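4.2 Trader displacement after regional events

The second data set concerns non-player traders in Tevetti, a persistent online strategy game in which settlements trade with one another through computer-controlled caravans. Players cannot give a caravan direct orders. They can only change the conditions it responds to, mainly local prices, road quality and the standing of the settlement. We logged caravan positions on two servers, Skuvow and Medve, from the first week of June until the server merge on 1st August. Both servers ran the same game version for the whole period and had comparable numbers of active settlements.

A caravan was counted as displaced if it ended a game day in a region that was not on the shortest path between its origin and its declared market. Caravans destroyed by raids were removed from the sample, as were those whose home settlement had been abandoned. After these exclusions, 1,645 trips remained. Of these, 258 met the displacement condition on at least one game day. Most displaced caravans later returned to their declared route without any change in price at either end, which suggests that the price term in the routing function was not the main cause.
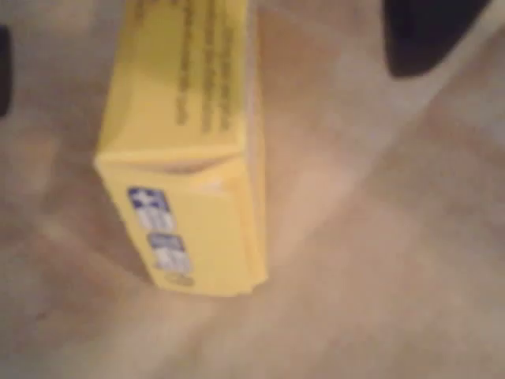

Displacement was concentrated in the period after regional events such as floods and festivals. The routing function recalculates a path only when a caravan enters a new region, and an event that closes a road while the caravan is inside the region is therefore not seen until the next border. In the meantime the caravan follows the closed road to its last open tile and then selects the nearest settlement with a market, regardless of standing. Figure 2 in the earlier technical report on the Tokora server shows the same behavior under an older version of the routing code, so the effect predates the current release.

We tested this account by comparing trips that crossed a region border within 72 minutes of an event with trips that did not. The first group should recalculate early and show little displacement. The difference was in the expected direction on both servers, but it was weaker on Medve, where players had built many short roads close to the borders. Short roads raise the number of possible last open tiles and make the final choice of settlement harder to predict from the map alone.

Two limits should be noted. First, the log records position once per game day, and brief detours are missed. Second, the declared market is read from the trade window and may be changed by the game while the caravan is moving. We treated such changes as new trips, which may lower the displacement rate slightly. Reports from players were used only to locate events that the log had not marked and were not counted as observations.

4.3 Effect on settlement income

Income was measured at the settlement level, using the daily ledger. A displaced caravan pays its market fee where it stops, so the fee is moved between settlements and the server total does not change.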